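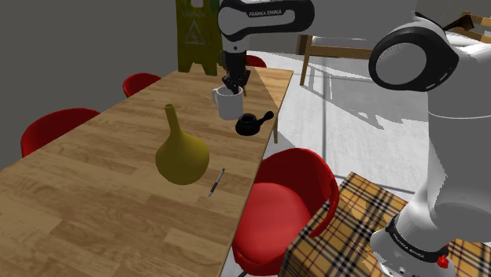
# Switching from coffee to tea, a few months in

I stopped drinking coffee in August. My doctor didn't order it and I wasn't sick. I was sleeping badly, I was on four cups a day, and the fourth one was usually after three in the afternoon. I'd tried cutting back twice before and both times I was back to four within a couple of weeks, so this time I quit the whole thing and bought tea.

The first five days were bad. I had a headache that started before breakfast and sat behind my left eye until dinner. I was short with people at work. On the Wednesday I put my phone in the fridge and spent most of the evening looking for it. By the weekend the headache was gone and I felt normal, only slow.

## What I drank at first

I started with the supermarket bags I already had in the cupboard, a box of English breakfast that must have been there since we moved to Rultell. It was stale and tasted like cardboard. I drank it anyway, with too much milk.

Then Elisa Parisi, who I used to share an office with, sent me a bag of loose black tea from a shop in Wundham called Mullow. She has been drinking the stuff for years and had strong feelings about my box of bags. Her note said to use more leaf than I thought I needed and to take it out sooner than I wanted to. That turned out to be most of what I had to learn.

I was brewing everything for eight minutes. I would pour the water, go answer an email, and come back to something that dried my mouth out. I had assumed I didn't much like black tea. Three and a half minutes is where I've ended up for Elisa's, and it tastes fine without milk.

Green tea took longer. Boiling water ruins it, or ruins the kind I buy. I don't own a thermometer and I don't want one of those kettles with the settings, so I boil the water, pour it into a jug, and leave it while I empty the dish rack. It works well enough. If there is a lot in the dish rack the tea is weak.

## Pots

I went through a few of these. The first was a big glass one from a thrift store on Kereama Street. It looked nice and dripped down the front with every pour, and it held enough for a family. Half of it always went cold.

A small pot is better if you live with someone who doesn't drink tea. You make one cup, and then you make another one if you want it. I also prefer a pot with the handle sticking out of the side, although it took me a week to stop reaching for the back. Your wrist hardly has to turn. People who grew up with the other kind tell me it feels wrong, and I can see that.

I don't have much to say about mugs. I use a plain one and rinse it out between cups.

## Money

I kept the receipts because I was curious. In the last full month of coffee I spent 292 dollars, and that includes the cafe near the station, where I was going nearly every day and usually buying something to eat as well. The month after I quit I spent roughly 60, with the thrift store pot in that number. It isn't a fair comparison. I stopped going to the cafe at all, and you can buy a muffin without buying a coffee. Still, I noticed it.

I do miss the cafe. I went back once in the fall and ordered tea, and got a bag on a string in a paper cup of very hot water with the lid already on. I've decided to miss it from a distance.

## Sleep

This was the reason for all of it, so I should say. I fall asleep faster — I'm sure of that. I still wake up at four some nights and lie there thinking about the gutters. The afternoons are easier, and I don't get the drop around two that used to send me out for another cup.

I have had coffee three times since August. Twice it was at somebody's house and it seemed rude to ask for something else. The third time I just wanted one, on a long drive, and it was good. I didn't feel any pull to start again the next day.

Elisa says the shop in Wundham has a new oolong in and that I should try it before I buy any more of the black. I'm nearly out, so I'll probably order both. If anyone has a way to get the brown stain out of the inside of a spout, please leave it in the comments. Baking soda got most of it, but I can't reach the bend.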